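Fender Kitchen Pack: read me first

Thank you for picking up the Kitchen Pack for the Fender hand-held gripper. This file tells you what you have, how it was put together, and what we think it is good for (and what it isn't good for, because we would much sooner you found that out from us than from a robot that can't find the milk). It's a bit long. Get yourself a coffee!

What is in the pack

The pack holds 2736 recordings of everyday kitchen jobs, all done by people using the Fender by hand in ordinary homes and rented kitchens. You get the wide-angle video from the tool, the jaw opening for each video image, the tool's path through the room, and a short sentence in plain English saying what the person was asked to do. A smaller starter set of 100 recordings comes in its own folder, so you can check that your loader works before you commit to the full download. Please do start there. We've watched several teams fill up a disk overnight and then discover they had the wrong version of the reader.

Folders

starter/ the small set, same layout as the full one
full/ everything, split by kitchen
calib/ lens and jaw calibration, one file per tool
tasks.txt the task sentences, one per line
CHANGES what we fixed and when

How it was recorded

Recording was done by our own crew at Nercombe, with a second crew in Plistitz joining for the later kitchens. Each person got a morning of practice first, and practice runs are not included. We asked everyone to work at the speed they would use at home, which means some people are quick and some are wonderfully slow, and we left both in. A task could be as small as opening a door or as fiddly as moving a carton from one shelf to another. 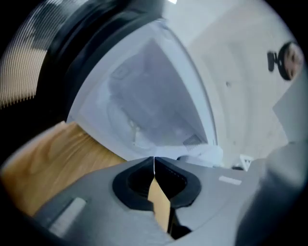

Appliances turned out to be the part customers write to us about most, so there is more of that in this release than in the last one. White interiors are hard on automatic exposure, and you will find recordings where the detail inside goes pale and hazy. We thought about dropping them and decided to keep them, with the tag "bright" in the notes column, so you can filter them out in one line if your model struggles.

The lens

The view is a full fisheye circle with black corners. Straight edges bend quite a lot near the rim, and if you crop to a square too early you lose a good deal of useful context. The calibration files will let you flatten the picture if you need to, though several of our customers train on the round view as it is and seem perfectly happy.

Known problems

In 32 recordings the jaw reading lags behind the video by a few images. They are listed in CHANGES and we hope to have them corrected in the September update. A few task sentences say "cupboard" where "cabinet" would match the rest, and we're slowly tidying those up as well. Glossy surfaces can also throw off the tool path for a moment, so do look at the tracking score before you trust a sudden jump.

License and support

One license covers one team at one site, for research or product work. The Montes tier adds raw sensor logs and up to 400 extra recordings made to your own task list, which is a lovely option if your robot has one very particular job to learn. Please don't repost the videos, even short clips, without writing to us first.

Questions go to the support address on your order. Tell us the tool number and the recording name, and we'll have a look.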